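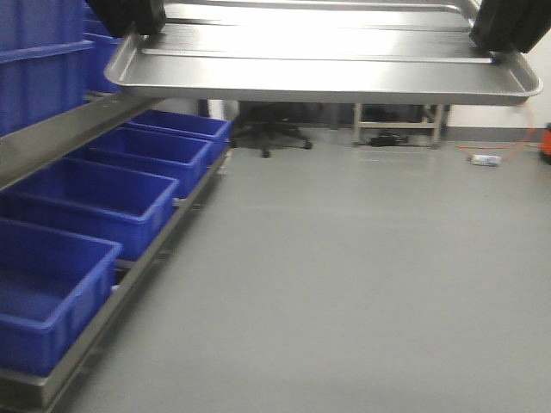 Noémie Poirier

Prémio Urivora de Romance Traduzido: perguntas frequentes

O que é o Prémio Urivora?
É um prémio anual para romances escritos noutra língua e publicados em tradução portuguesa. O valor é dividido em partes iguais entre o autor e o tradutor.

Que livros podem concorrer?
Romances e novelas com primeira edição em Portugal no ano civil anterior. Reedições, retraduções de obras já premiadas e antologias de contos ficam de fora. Uma retradução de um clássico é aceite se o autor estiver vivo à data da inscrição.

Há um mínimo de páginas?
Não. Pedimos apenas que o texto tenha pelo menos 2.000 palavras por capítulo ou, se não estiver dividido em capítulos, que a editora o indique no formulário. Esta regra serve para distinguir romances de coletâneas de textos breves e o júri pode dispensá-la.

Quem faz a inscrição?
A editora. Autores e tradutores não se podem inscrever a título individual, mas podem escrever-nos para saber se o seu livro foi submetido. Cada editora pode apresentar até três títulos. As chancelas de um mesmo grupo contam como editoras separadas.

Quantos exemplares é preciso enviar?
Cinco em papel e um ficheiro em PDF. Os exemplares não são devolvidos. Depois da decisão seguem para a biblioteca da Fundação Lelska, que tem neste momento 2.108 volumes de ficção traduzida, disponíveis para consulta no local.

Até quando se aceitam inscrições?
Até quinta-feira, 11 de junho, às 18h00. Conta a data do carimbo dos correios para os livros e a hora de receção para o formulário. A lista de finalistas é publicada em março do ano seguinte.

Quem compõe o júri?
Nesta edição, Jocelyn Bouchard (presidente), Diane Girard e Colton Caron. Os jurados mudam de dois em dois anos, exceto o presidente, que pode cumprir um segundo mandato.

Os jurados leem todos os livros?
Sim. Recebemos cerca de 70 títulos por edição. Cada um é lido por inteiro por pelo menos dois jurados, e os finalistas são lidos pelos três.

O júri compara a tradução com o original?
Quando conhece a língua, sim. Nos outros casos pedimos um parecer a um leitor externo, com base num excerto de 80 páginas escolhido por nós. O parecer não é público.

Um romance com dois tradutores pode concorrer?
Pode. A parte que cabe à tradução é dividida entre ambos, salvo acordo diferente comunicado pela editora.

O que é a menção Priltton?
É uma distinção sem valor monetário para o primeiro romance de um autor nunca antes publicado em Portugal. Não exige inscrição à parte.

A sessão de entrega é aberta ao público?
É, com entrada livre e sem marcação. Os finalistas leem um excerto na língua original e o tradutor lê o mesmo excerto em português.

A quem devo dirigir outras dúvidas?
A Jade Penner, no secretariado do prémio, através do formulário de contacto. As respostas demoram normalmente três dias úteis.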